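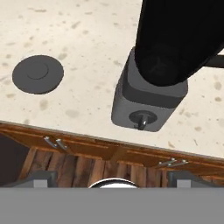

Door Closer Wear in the Velthorpe Workshop Building
Reto Gisler and Dede Ayaaba

Filed under: Student Projects, Home & Building Maintenance
2 comments | 14 shares

We tested one hydraulic door closer on a side entrance for 799 cycles. Closing speed was timed at the start and again after every 200 cycles. The closer slowed down slightly until we adjusted the sweep valve by a quarter turn. The latch speed did not change. We also found that the top hinge screws had worked loose, and tightening them stopped the door from rubbing on the frame. A second test is planned for August.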